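Clerkdale Home & Garden Forum > Furniture and Finishes > Is the "lifetime" matte tabletop coating worth it?

kumudini_p
Posts: 226

We're replacing the dining table and the salesman at Himholm wants to add a protective coating for 800 on top of the price of the table. It's called Elleck. He says it's matte, it won't show fingerprints, and it's guaranteed for life. With the coating we'd be at 2,646 all in, and that's before chairs.

I asked whose life, mine or the table's, and he laughed and didn't answer. Has anyone paid for this and been glad they did?

Kumudini Pathirana

oldvarnish
Posts: 2,499

No. Next question.

Sorry, long day. These coatings come around every few years under a new name. The table already has a finish on it from the factory. What you're buying is a second thin layer and a piece of paper. Ask to read the piece of paper before you pay for it. I'll bet lunch that it excludes heat, standing water, "abrasive contact" and anything you didn't report within a few days.

dunmore_jill

I'll be the one to disagree. We have three kids and paid for something similar on our old table, different brand. Marker came off it, spaghetti sauce came off it, and it still looks fine. I don't care if it's a thin layer. It did what I wanted.

oldvarnish

Marker and sauce come off most factory finishes if you get to them the same day. Did you have an uncoated table from the same maker to compare it with?

dunmore_jill

No, I had dinner to make. Who buys two tables?

oldvarnish

Then we don't know that the coating did anything. I'm glad the table looks good.

T_Lougher

I refinish tables for a living, so take this with whatever salt you like. My trouble is with the word "matte." Matte hides fingerprints pretty well. It also hides nothing else. A shiny spot where somebody rubbed too hard will sit there forever, and you can't buff it out the way you can with gloss, because buffing is what made it shiny.

So if you do go matte, coating or no coating, keep the scrub pads away from it. Damp cloth, dry cloth, done. And look at it from a low angle near a window before you sign for delivery. Straight down, under store lights, every flat finish looks perfect.

Color matters more than people think too. Mid tones like taupe are forgiving with dust and crumbs. Very dark matte is misery.
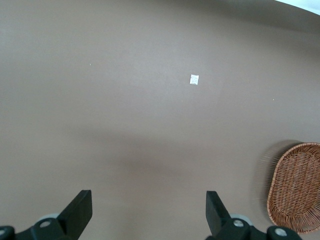

Kumudini asked whether the guarantee moves with the table if you sell it or hand it down, and I'd like to know that too. Adebisi told me theirs was for the original buyer only, at the original address. We moved in March, so that was the end of our "lifetime."

T_Lougher

She didn't ask that, but it's a good question. The address part is new to me. Was it in writing or did somebody tell you on the phone?

pinecone44

In writing, page two, under the part about keeping your receipt. I only found it when I went looking for the claims number.

kumudini_p

I didn't ask it but I'm asking it now! I called Himholm this morning. The woman on the phone was nice enough but said the full terms are "provided after purchase." I said I'd like them before purchase. She said she'd see what she could do.

oldvarnish

There's your answer.

dunmore_jill

That's a bit much. Store clerks don't always have the paperwork at hand. It doesn't make the product bad.

oldvarnish

It doesn't make it good either. For that kind of money they can find a printer.

T_Lougher

Trefor here, last thing from me. Ask two things when they call back:

What is the factory finish under the coating? If they can't name it, I'd worry about the table more than the coating.

If a claim is approved, do they repair, replace or give store credit? It's often credit, and often less than you paid.

Jill's right that some of these products work. I've stripped a few and they were stubborn stuff. I've also stripped one that came off with warm water and dish soap, so I wouldn't trust the name on the bottle.

kumudini_p

Thanks all. They've promised to email the terms by Monday. If nothing comes I'll order the table plain and put the money toward chairs. Does anyone have opinions on upholstered seats with a cat in the house?

oldvarnish

Yes, but start a new thread.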